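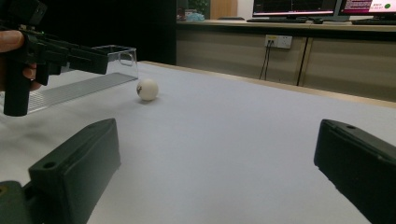

大きなテーブルを長く使うための手入れと道具の覚え書き

食事にも裁縫にも工作にも使う大きなテーブルは、家の中でいちばん傷みやすい家具です。毎日の拭き方、紙や布の敷き方、しみの落とし方、がたつきの直し方をまとめました。無垢材のオイル仕上げとウレタン塗装では扱いが違うので、最初に見分け方から書きます。

仕上げの見分け方

天板の裏や脚の内側など、見えにくい場所に水を一滴落とし、しばらく置きます。水が玉のまま残ればウレタンやラッカーなどの塗膜がある仕上げ、じわっと色が濃くなればオイルか無塗装です。古いテーブルは塗膜が部分的にすり減っていることがあり、端では水をはじくのに、よく座る席の前だけ染みることもあります。その場合は弱いほうに合わせて手入れをしてください。

ワックスだけの仕上げは少し紛らわしく、最初は水をはじいても、しばらくすると白く曇ってきます。乾いた布で強めにこすって布がわずかにべたつけば、ワックスが乗っています。

ふだんの拭き方

塗膜のあるテーブルは、固く絞った布で拭き、乾いた布で水気を取ります。洗剤を使うのは油がはねたときだけで十分です。台所用の中性洗剤を洗面器の水に数滴たらし、布を浸して固く絞ります。拭いたあとは水拭きをもう一度。洗剤が残ると、翌日に腕がべたつきます。

オイル仕上げは乾拭きが基本です。食べこぼしがあるときは水拭きでかまいませんが、木目に沿って一方向に動かし、すぐ乾拭きをします。アルコールのスプレーはどちらの仕上げにも向きません。とくにラッカー塗装は溶けて白くなり、元に戻すには塗り直すしかなくなります。

メラミンスポンジもよく使われますが、細かいやすりと同じで、艶のある面では一度で跡がつきます。鉛筆の汚れなら消しゴム、クレヨンなら少量の食用油を布に取ってこすり、そのあと中性洗剤で油を落とすほうが安全です。

紙や布を敷く

接着剤や絵の具を使う日は、天板に直接物を置かず、何かを敷きます。

新聞紙は手軽ですが、濡れるとインクが移ります。白っぽい布やオイル仕上げの天板には向きません。無地のロール紙なら色移りがなく、汚れたところだけ切り取って捨てられます。模造紙を使う場合は、つるつるした面を上にすると糊がはがしやすくなります。

紙を敷くと、すぐに波打ちや折りじわが出ます。ロール紙の巻きぐせは、使う前の晩に逆向きに軽く巻いて輪ゴムで留めておくとかなり取れます。それでも浮く場合は、天板の縁を回して裏側で留めます。表で留めると手や定規が引っかかります。

留めるテープは、はがすときのことを考えて選びます。ガムテープは使わないでください。布製でも紙製でも糊が残り、夏場は数時間でも塗膜を持っていかれることがあります。マスキングテープか、塗装用の養生テープを使い、その日のうちにはがします。一週間貼ったままにした養生テープは、マスキングテープでも糊が残ります。はがすときは引き上げず、折り返すように天板に沿ってゆっくり引きます。

布を敷く場合は、厚手の綿か帆布が扱いやすいです。端を縫わずに使うと糸くずが出て、接着や塗装の作業では困ります。洗うと縮むので、新しい布は一度水に通してから寸法を合わせて切ります。ミシンがなければ、裾上げ用のアイロンテープで端を折るだけでも持ちます。布のしわはアイロンで取りますが、テーブルに敷いたままかけるのは避けてください。熱と蒸気で塗膜が曇ります。

透明のビニールマットは便利な反面、敷きっぱなしにすると塗膜と貼りつくことがあります。天板に色むらも出ます。使うなら月に一度ははがして、裏も表も拭き、乾かしてから戻します。

しみと跡

輪じみには白いものと黒いものがあり、対処が違います。

白い輪は、塗膜やワックスの中に湿気が入って曇ったものです。まず一日そのまま置いて様子を見ます。浅いものはこれだけで薄くなります。残ったら、乾いた綿の布を重ねて、低温のアイロンを数秒だけ当て、離して確かめます。これを何度か繰り返します。長く当てると塗膜がふくれるので、途中で変わらなくなったらやめます。

黒い輪は、木の中のタンニンが鉄と反応したものです。濡れた空き缶や鉄鍋を置いたあとによく出ます。こちらは熱では取れません。オイル仕上げなら、240番の紙やすりを木片に巻き、木目に沿って薄く削り、400番で整えてからオイルを塗ります。輪の部分だけを削るとくぼむので、周囲まで広くぼかします。深く入ったものは、多少残して終わりにするのも一つの判断です。

輪じみの修理について、家具の修理をしているHenrike Thieleさんから教わった手順では、削る前に必ず天板全体を水拭きします。乾いているときは見えない古いしみが浮き出て、どこまで削ればよいか決めやすくなります。拭いたあとは丸一日乾かしてから作業に入ります。

油じみは、できるだけ早く粉に吸わせます。片栗粉でもベビーパウダーでもかまいません。盛るように載せてひと晩置き、払います。薄い色の木では跡が完全には消えませんが、天板全体にオイルを塗り直すと目立たなくなります。

瞬間接着剤が落ちたときは、拭かないでください。拭くと広がります。固まるのを待ち、古いプラスチックのカードで端から起こします。除光液はウレタンもラッカーも傷めるので、最後の手段としても勧めません。木工用の白い接着剤なら、乾く前は濡れ布巾で取れます。乾いてしまったら、ぬるま湯で湿らせた布をしばらく載せ、白くふやけたところをこすります。

へこみと傷

オイル仕上げや無塗装のへこみは、木の繊維が切れていなければ戻ります。へこみに水を数滴含ませ、濡れた布を当て、中温のアイロンの先で押さえます。蒸気で繊維がふくらみます。乾くと表面がざらつくので、400番で軽くなでてからオイルを塗ります。塗膜のある天板ではこの方法は使えません。

浅いひっかき傷には、色の近いワックス棒を使います。棒は一色では合わないことが多く、明るい色を先に埋め、暗い色を線のように少し足すと木目になじみます。よく使うのはRelero社の補修用セットで、色の違う棒とへらが入って3,728円でした。小さな家具店では棒だけのばら売りもあり、傷がひとつだけならそれで足ります。

縁の部分は、天板の中央よりもずっと早く傷みます。木の縁材が貼ってあるテーブルでは、椅子の肘掛けが当たる場所を見てください。塗膜が割れていると、そこから水が入って縁材が浮きます。浮きかけは、爪楊枝で木工用接着剤を送り込み、はみ出しを濡れ布巾で拭いてから、当て木をしてクランプで一晩締めます。クランプがなければ、幅広のマスキングテープを強めに引いて何本も渡します。

オイルの塗り直し

オイル仕上げは、年に2回が目安です。暖房で乾く前の秋と、梅雨の前に塗っています。12月に入ってから塗ると、部屋が寒いぶん乾きが遅く、べたつきがなかなか引きません。

天板を拭いて一日乾かし、400番で表面を整え、粉を取ります。布に少なめに取り、木目に沿って伸ばします。十五分ほど置いて、余ったオイルを乾いた布で完全に拭き取ります。失敗の多くは拭き残しです。乾いたように見えても、翌朝もう一度から拭きしてください。ひと晩は物を置かず、紙も敷かないでおきます。

使った布は必ず水に浸し、袋に水ごと入れて口を縛り、自治体の決まりに従って捨てます。亜麻仁油などの乾性油は乾くときに熱を出し、丸めた布から火が出ることがあります。ごみ箱に放り込むのは危険です。

がたつきと水平

テーブルががたつくときは、まず脚のねじを締めます。締めるのは一本ずつ最後までではなく、全部を軽く締めてから、対角の順に本締めします。それでも揺れるなら、床が原因かもしれません。テーブルを少し回して、がたつく脚が変われば床、同じ脚のままならテーブルです。

水平は、水準器がなくても丸いもので大まかにわかります。ビー玉や軽い球を天板の数か所に置き、転がる向きを見ます。布や紙を敷いたままだと、しわに引っかかって止まることがあるので、正しく見たいときは外してください。スマートフォンの水準器アプリは、カメラの出っ張りがあると傾くため、本体を半回転させて二度測り、平均を取ります。

脚の下に挟むものは、折った紙よりもコルクかフェルトがよく持ちます。フェルトは使っているうちに潰れるので、少し厚めを選びます。厚さ3ミリのものを一枚貼り、足りなければ薄いものを足していくのが無難です。貼る前に脚の底を拭き、角をはさみで丸く切っておくと、はがれにくくなります。

伸長式のテーブルで天板どうしの段差が気になる場合は、レールにたまった食べかすを疑ってください。古い歯ブラシでかき出し、掃除機で吸い、木のレールなら白いろうそくをこすりつけます。油をさすと埃が固まり、次の年にはもっと重くなります。

片付けと保管

敷き紙のロールは、立てておくと下の角がつぶれます。横に寝かせるか、突っ張り棒を芯に通して戸棚の中に渡します。布は畳むと折り目が残るので、ラップの芯や紙管に巻いておくと、次に広げたときにそのまま使えます。

テープ、ワックス棒、紙やすり、フェルトは、浅い箱にまとめてテーブルの近くに置きます。紙やすりは番手の書いてある側を残して切ってください。裏に番号がない切れ端は、どれだけ触っても見分けがつきません。うちの切れ端は、番手ごとに封筒に分けています。

オイルの缶は、縁を拭いてから蓋を閉めます。残りが減ると缶の中の空気で固まりやすくなるため、小さなガラス瓶に移し、日付と品名を書いた紙を貼ります。食品の瓶を使う場合は元のラベルを必ずはがし、台所以外の場所にしまいます。

置き場所と湿度

直射日光が当たる窓際では、半年もすると日の当たる側だけ色が変わります。木の種類によって、濃くなるものと薄くなるものがあります。花瓶や敷物をいつも同じ位置に置くと、その形が残るので、ときどき動かしてください。テーブルごと向きを入れ替えるのも効きます。

エアコンの風が直接当たる場所では、天板が反ったり割れたりします。冬に天板の裏側まで乾ききると、春になって戻らないこともあります。無垢材なら、表にオイルを塗る日に裏にも薄く塗っておきます。表だけを塗り続けると、裏表で湿気の出入りに差がつき、反りの原因になります。

幅の広い天板は、季節で数ミリ動きます。天板と幕板をつなぐ金具の穴が長円になっているのは、その動きを逃がすためです。がたつくからといって、ここに余分なねじを打ち込むと、冬に天板が割れます。締め直すときも、金具が少し滑る程度で止めてください。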